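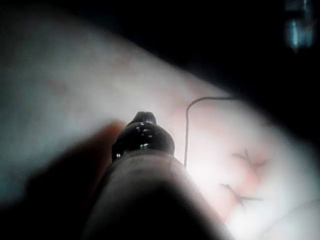
Dark thread with one rounded bend on a pale pink, tissue-like surface.

Judska Threads

README for the still-image part, version 4

Contents

Judska Threads is a set of close-range stills of thread lying on or crossing soft, tissue-like surfaces, with a traced path for each thread. It was put together for work on thread segmentation and path tracing. The set holds 163 stills in 26 groups. Stills in one group share a surface and a lighting setup, and should stay on the same side of any train/test split.

Directory layout

stills/ PNG files, one folder per group
paths/ one JSON file per still, same base name
masks/ surface and thread masks, 8-bit PNG
groups.csv group number, surface tone, thread tone, split
CHANGES

Surfaces

Tone is recorded in groups.csv as pale, mid or dark. Tone is judged in the best-lit part of the surface. Parts that fall off into grey at the far side keep the label of the lit part. The column describes appearance only and should not be read as a material.

The surface mask is drawn to the middle of the transition wherever the upper boundary is soft. Expect disagreement between annotators on dark backgrounds – we measured it on 20 stills traced twice, and the second tracings are kept in masks/repeat/.

Threads

A path is an ordered list of points along the visible center line. Points are denser on bends. Rounded bends are traced as curves and are never reduced to a single corner point. Each end carries one of these tags:

free: the end of the thread is visible
hidden: the thread passes behind something or into the surface
faded: the thread can no longer be told from the background
unclear: the annotator could not decide

Dark thread running toward a dark background is normally tagged "faded" at that end. Do not extend such a path by extrapolation when scoring. Shadows of threads are not traced. Specular highlights are left as they are, and no glare mask is supplied.

Annotation

The first pass was done at Lavthorpe and the review at Dindel. Where the two differed on an end tag, the reviewed tag stands and the original is kept under "tag_first". Paths were drawn in the Mizuno tracing tool and exported without smoothing.

Known problems

Thin threads on mid-tone surfaces have the least reliable center lines.
The thread mask is missing for group 26. The paths are present.
Pale groups outnumber dark ones, so report results per tone as well as overall.

Changes in version 4

Added the "unclear" tag. Fixed point order in files where the path had been written in reverse. Split assignments are unchanged from November.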